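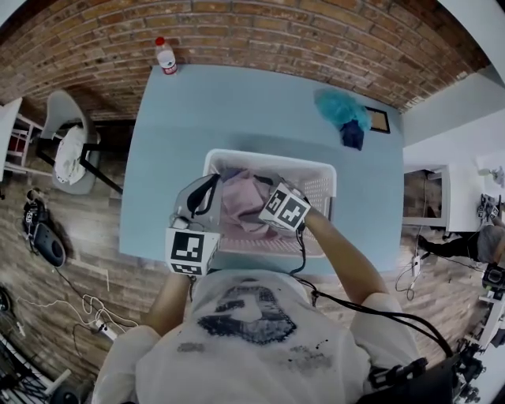

Re: Toltska handheld gripper kit, worth the hire fee?

surkie_jo wrote:
Okay, we've had the Toltska pair on hire through August and I promised you lot a write-up. We're doing laundry, so it's a basket on a table and a person picking clothes out of it with a gripper in each hand, over and over. The jaws are better than I expected on soft stuff. Crumpled tops come up in one go most of the time, and the fluffy things are dead easy. My gripe is the cables on the right-hand unit. They run back over your arm and by mid-afternoon I want to throw the lot across the room.

Hire was $200 for 2 weeks, plus a deposit. Happy to answer questions.

brickwall_ben wrote:
$200 is cheap! Stolero quoted me a fair bit more, and theirs came without the marker cubes. Do the cubes get in the way? They look chunky sitting on the side like that.

surkie_jo wrote:
Only when you reach down into a deep basket with both hands. You learn to tilt your wrist. The colour of the table matters more than I'd have guessed, by the way — our old dark one gave us heaps of tracking dropouts, the light blue one hardly any.

Lefteris Sotiropoulos wrote:
Have to disagree on the value. I did 1000 picks with the same kit at Triantafyllou and binned 17 of them for bad tracking. Fine, I can live with that. But my wrists were wrecked, and the grips only come in one size. For small hands it's a no from me until they sort that out.

surkie_jo wrote:
Fair call on the grip size, my hands are big so I never noticed. Did you try swapping people every half hour? We do that and it's been alright.

Lefteris Sotiropoulos wrote:
There was only me!

brickwall_ben wrote:
Ha, ouch. Jo, is the Surkcombe pickup still going or do they courier them now?

surkie_jo wrote:
Still pickup, round the back, closes at 4 pm. Bring your own carry case, theirs has a busted zip.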